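The Software That Says "I Don't Know"

A small team at Duvik is teaching robot arms to stop before they guess

December 2019

Most of the code running on the arms at Duvik has nothing to do with moving. It decides whether moving is a good idea.

The company makes planning software for small robot arms, the kind that sit on a bench and pick things up one at a time. Its main product, Siltidska, takes in pictures from a camera near the gripper, works out where the objects are and hands a path to the motor controller. A few years ago that would have been the whole job. Now there is a layer in between that can refuse.

The engineers call it the gate. Every time the vision code reports an object, it also reports how sure it is about the object's edges. The gate compares that number with the space the fingers need to close. If the two don't fit, the arm stays where it is and takes another look from a different angle.

The idea came out of a bad February. Duvik had sent an early version to Grewal, a parts supplier that wanted tools sorted into trays at the end of each shift. On plain gray benches it worked. On the supplier's older benches, which had years of stains and scratches, the arm kept reaching for marks on the surface. It would close on nothing, lift, and carry nothing to the tray with great care.

The team's first fix was to train on more pictures of stained benches. That helped with stained benches. The next customer had a patterned mat, and the problem came back.

So the test cells were changed. Backgrounds are now picked to be hard to read, with veined stone patterns, prints with large shapes and soft color edges, and anything else that gives an edge detector too much to do. Wallpaper has been useful, and so has flooring. The surfaces are swapped on a schedule so the software never gets used to one.

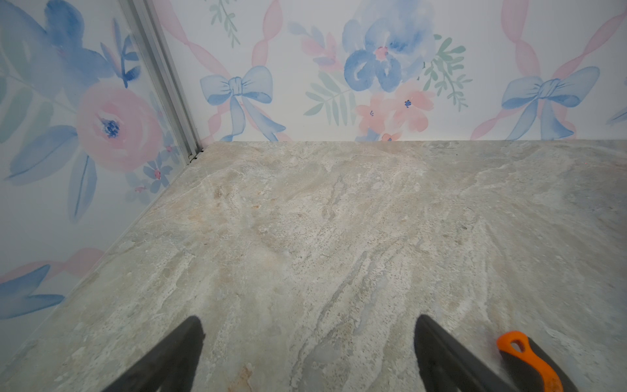 A full test run is 300 picks. The log keeps each one whether it works or fails, along with the camera view, the planned path and the gate's decision. In the most recent long session, spread over several runs, the gate was triggered 766 times. Engineers went through all of them by hand. In 19 cases the arm should have gone ahead and didn't, and those are the ones the team has been working on since.

Reviewing them is slow. Tuvimham, the in-house log viewer, plays the camera view beside the planner's map of the space, and a reviewer steps through both at once. Many of the false stops had the same cause. The vision code had split one tool into two because its handle changed color partway along, and the planner then saw two small objects too close together to grip. The next release joins neighboring regions before it measures them.

Walls are a separate problem. A wrist camera moves with the arm, so a corner that looks far away in one view can be very close in the next. The planner keeps a simple model of the walls and floor and checks each path against it. Calibration has to be right for that to work, and the team reruns it at the start of every session - a step that used to be skipped when people were busy.

The cost of all this is time. A second look adds a short pause, and a third adds another. Customers notice. Duvik has set a limit of 30 seconds on any one object, after which the arm skips it and flags it for a person.

Grewal has the current version on two benches, including one of the stained ones. The setting that controls how cautious the gate should be is still adjusted by hand at each site. Duvik wants the software to choose it from the first few dozen picks, and that work is planned for the spring.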